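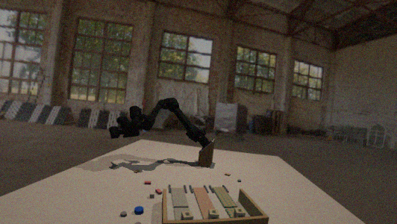 The Night Ferry to Karia

Radka Živković had packed the accordion first and her clothes second, so of course the clothes were the part that didn't fit. She stuffed two sweaters around the bellows, sat on the lid, and heard the latch click. Lovely sound! She was going to play at a wedding on an island she had never seen, for people she had never met, and she could hardly stand still.

Her brother Ilir drove her down to the harbor in the February dark. He had opinions about the whole trip (the sea, the hour, the pay) and he shared every one of them between the bakery and the pier.

"Three songs," he said. "They're bringing you all that way for three songs."

"Three songs and then dancing until morning! You never listen to the second half."

The ferry was called the Falcão, and it was lit up from one end to the other like a birthday cake. Radka loved it on sight. She loved the fat ropes and the smell of diesel and coffee, and the purser, Nevzat Başaran, who looked at her case and asked what was in it.

"An accordion."

"Good or bad?"

"It's wonderful. I'm pretty good."

He gave her the bench by the heater.

Past midnight the wind got up and the lounge stopped sleeping. A baby cried. An old woman named Nataša Stoyanova, who was on her way to the same wedding with 438 honey cookies in tins (she had counted them twice), asked if anybody knew the one about the miller's daughter. Radka knew it! She knew it in two keys. She opened the case, sweaters flying everywhere, and started in the higher one because it was more fun.

Nataša sang the first verse with her eyes shut. Then a truck driver came in on the chorus, terribly flat and very happy, and the baby went quiet to stare at him. One of the tins got opened, and then another.

When the lights of Karia came up over the bow, Radka's arms ached and there was honey on the keys. The groom, Raed Nassar, was waiting on the dock in a coat over his pajamas, waving with both hands.

"Did you get any sleep?" he shouted.

"None!" she shouted back, and went to find her other sweater.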